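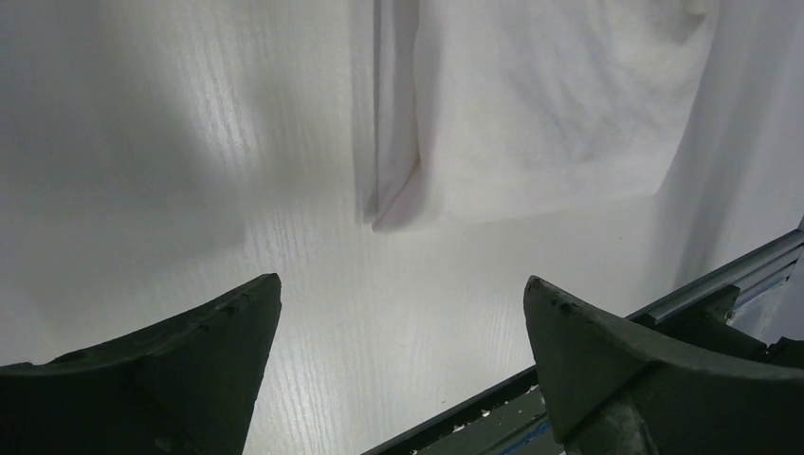
Dalal Sayegh says the fingers are the best part of the Azar kit and the manual is the worst, and after a term of using it at the Stusley robotics club I agree with her on both.

We bought the Azar two-arm kit in July for the older group, who wanted a folding task for the Werora challenge. It comes as two arms, two grippers, the controller boards and a bag of fixings. Assembly took the group 7 sessions, and 2 of those went on cabling. The diagrams show the wrist from one side only, and one step has the screws for the wrong joint. Steren, the supplier, sent a corrected page when we asked.

The grippers are good. The jaws are wedge-shaped and come to a point, so they can get hold of a single edge of fabric. Thin cotton is still hard work. The students' program finds a corner, closes, lifts and passes the second corner across, and most of their time has gone on the closing height. A small error there and the jaws shut on nothing.
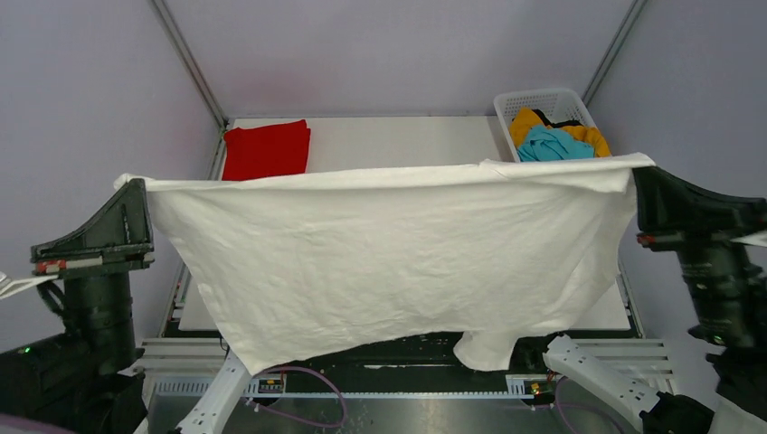 Both arms holding the off-white cloth by its upper corners.

The software is plain but does what is needed. You can record a movement by hand and play it back, then edit the points as text. It will not let you undo an edit, so save copies. Our longest routine has 111 points and still loads quickly.

Spare jaws are sold in pairs and the price is fair. Replacement cables are not listed on the site and have to be ordered by email, with a long wait.

I would buy it again for students of fourteen and over who have built something before. For a first-year club it is too much, and a single-arm kit would be a better start. Check the screw bags against the parts list before anyone opens them.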